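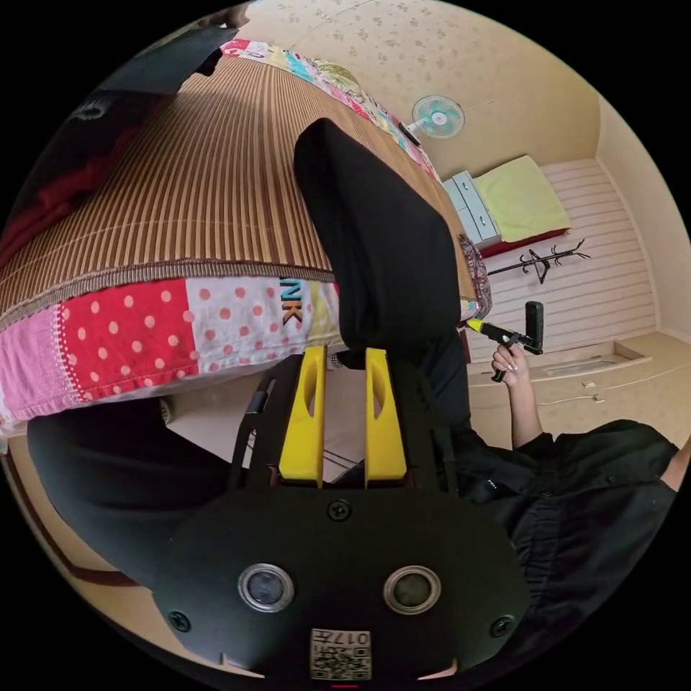 Ticket 568 – Platex recorder, student teams
Subject: Left and right grippers swap over partway through a recording
Opened by: Aishwarya Suvarna, Hallent robotics club
Assigned to: Liam Hollis
Priority: Normal (it says normal but I would love it to be high, please!)
Status: Closed, one item carried over

Aishwarya Suvarna, 4:10 pm

Hi! I'm on the cloth folding team for the Rodgate challenge and we've got a pair of the hand-held grippers, the black ones with the yellow fingers. We record ourselves folding things, upload through Platex, and then the arm at school is supposed to learn from it. That part was going fine until this week.

What happens: I start a recording with one gripper in each hand. Playback looks great for a bit, then the two tracks trade places. The left-hand path jumps over to where my right hand is and the right-hand path jumps to the left, and they stay like that until I stop. No error message, no beep, and the upload page gives it a green check mark as if everything is lovely.

It doesn't happen every time. I did 9 recordings this afternoon and 5 of them swapped. I can't see a pattern in which ones. Long ones, short ones, whatever.

Things I've already tried:

Restarted the recorder. No change.
Restarted both grippers. No change.
Swapped hands, so the one that's usually in my left was in my right. It still swapped, just the other way around, which made my head hurt when I was watching it back.
Reinstalled the Platex app on the laptop. No change, and I lost my saved folder names, so please warn people about that on the help page.

One of the grippers is 017. Recorder version is whatever came out in June, I don't know how to find the exact number.

Liam Hollis, 4:55 pm

Thanks, that's a nice clear write-up. Could you send me the session notes from one good recording and one bad one? Also, when the swap happens, where are your hands? Are they close together, crossed over, or out at the sides? The version number is under Help, then Recorder details, but June is enough for me.

Aishwarya Suvarna, 5:30 pm

Sent both. I went back and watched all the bad ones with my finger on the pause key, and I think you're onto something with the hands question. In four of them the swap comes right after I bring both grippers together to pinch the edge of the cloth. In the fifth one I'm not so sure – my hands are apart by then, but they were together a moment before.

The good ones are mostly me doing one-handed stuff. So maybe my "no pattern" from earlier was just me not looking hard enough. Sorry!

I should say that the room is small and there's a lot of patterned fabric in it. Polka dots, stripes, patchwork, the works. Our coach at the club, who used to be at the Jayasinghe lab, says patterns are good for tracking and blank walls are bad, so I figured I was doing well on that front?

Liam Hollis, 6:05 pm

Patterns are good, your coach is right. Fine repeating stripes are a bit of a special case, as one stripe looks a lot like the next, but I'd expect that to give you wobble and not a clean swap.

Could you try these, one at a time, and write down what you get:

1. Start with the grippers well apart and hold them still until the recorder says ready.
2. Do the same fold, but never let the grippers come closer than a hand's width.
3. Check the pairing page and tell me what name is shown for each side.

Aishwarya Suvarna, Tuesday, 3:45 pm

OK, full session today, same room as before. I've kept notes as I went along so excuse the mess.

Test one, starting well apart. Three recordings. First fine, second fine, third swapped. So it's not just the start.

Test two, keeping them apart. Three recordings, no swaps at all. But try folding a cloth without bringing your hands together! I ended up with something that looked like a dropped napkin. So the data is clean and the folding is useless, ha.

That makes 6 recordings for the two tests. I've uploaded them all under one folder called "swap hunt" so you don't have to go digging.

Test three, the pairing page. OK so this is weird. The left side says 017, which is right. The right side says "017 (2)". I had never opened that page before so I have no idea how long it's been like that. Is it supposed to do that? I assumed each one would have its own name.

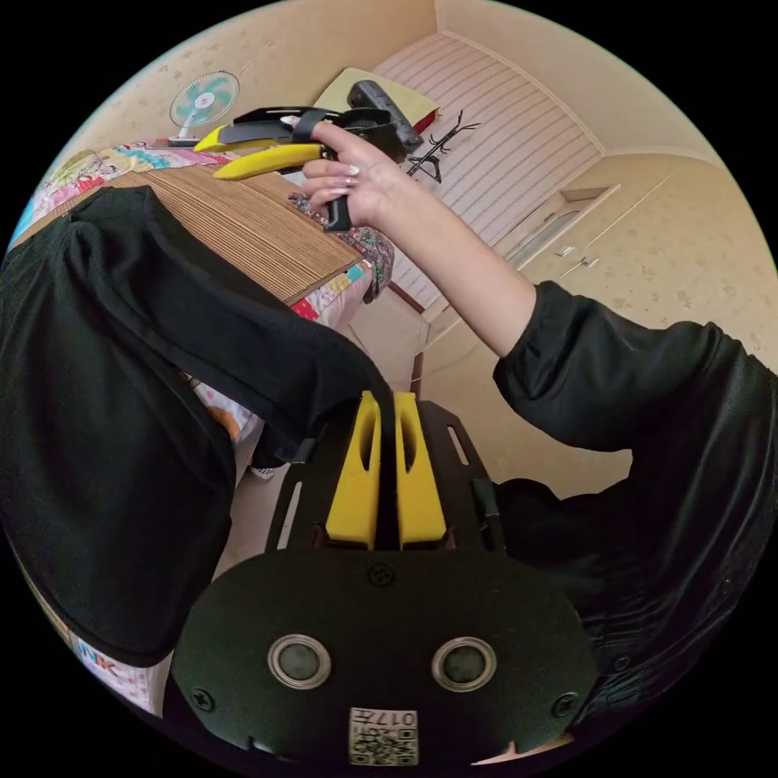

Gripper 017 in front, the second one held up in my right hand.

I also checked the boring stuff while I was there. The yellow fingers open and close smoothly on both. I wiped the round windows on the front of 017 with a soft cloth. I went over the screws with the little driver from the kit and none of them needed any turning. Battery was fine on both all the way through.

Liam Hollis, Tuesday, 4:20 pm

There we go. "017 (2)" should not be there! It means the app has two profiles that both think they belong to 017, and your second gripper is being saved under the copy. As long as they're apart, the recorder can keep them straight by position. When they come together it has to fall back on the name, both names say 017, and it takes a guess.

Did anyone on your team import a profile from another laptop?

Aishwarya Suvarna, Tuesday, 4:35 pm

Ohhh. Yes. Me. When I moved from the club laptop to my own I copied the whole settings folder over and then also did the pairing again from scratch, so I must have set up the same thing twice. And I remember scanning the code on 017 and then being asked to scan again, and I'm pretty sure I scanned 017 again when I should have picked up the other one. In my defense the message only says "scan device" both times. It doesn't say which!

Liam Hollis, Tuesday, 4:50 pm

That's fair, and I've passed the wording on to the app people. Steps to clear it:

Close the recorder completely.
Open Platex, go to Devices, and remove both profiles, including the one that looks correct.
Switch both grippers off.
Switch on 017 only. Scan its code. Wait for it to appear as left.
Switch on the second gripper. Scan the code on that one. Wait for it to appear as right.
Record a short clip with the grippers touching at the tips, then apart, then touching again.

Don't copy the settings folder back in afterward, even for the folder names. I know it's tempting.

Aishwarya Suvarna, Tuesday, 6:15 pm

Done! Took me two goes, the first time I had forgotten to close the recorder (it was hiding behind my browser) and it brought the old profile straight back. Second go it worked and now the pairing page shows two different names like it's supposed to.

I did the touching-apart-touching clip and the tracks stayed put. Then I did a proper fold, corners together and everything, and that stayed put as well. Then I did a few more for luck, really mashing the grippers together on purpose, and I couldn't make it swap. I'm so happy! I was dreading telling the rest of the team that we'd have to redo everything with tape marks to keep our hands apart.

Two questions before you close this.

First, can the bad recordings be saved? Those took me a whole afternoon and the folds in them are some of my best ones – my very neat pillowcase is in there.

Second, I get a small wobble on the right track when I hold that gripper up high and tilt it. It's tiny and it settles by itself. Is that the stripes thing you mentioned, or something else?

Liam Hollis, Tuesday, 6:40 pm

Great news. On the first one: yes, mostly. Open the recording in the Platex editor, move to the frame where the tracks trade places, and choose Split, then Exchange sides on the second half. Look at a little stretch on either side of the cut and trim anything that jumps. If the swap lands in the middle of a pinch, I'd drop that recording. Try the pillowcase first and let me know.

On the second: could be what the gripper is looking at when you tilt it, could be the calibration that came across with the old profile. Run the calibration again on the right one and do a few high holds with something other than a striped surface below. I'd keep that separate from this ticket.

Aishwarya Suvarna, Tuesday, 7:25 pm

Pillowcase rescued! Split and exchange worked fine on that and on three of the others. The last one swaps right in the middle of the pinch, so I've binned it like you said.

Calibration I'll do at club, there's more space there and a plain table. I'll open a new ticket if the wobble is still hanging around.

For anyone else at Hallent who finds this: go and look at the pairing page. If you see a (2) after either name, remove both and scan again, with only one gripper switched on at a time.

Liam Hollis, Tuesday, 7:40 pm

Closing as solved. Cause: duplicate device profile after a settings copy. Carried over: wording of the second "scan device" message. Right-track wobble to be reported separately if it comes back after calibration.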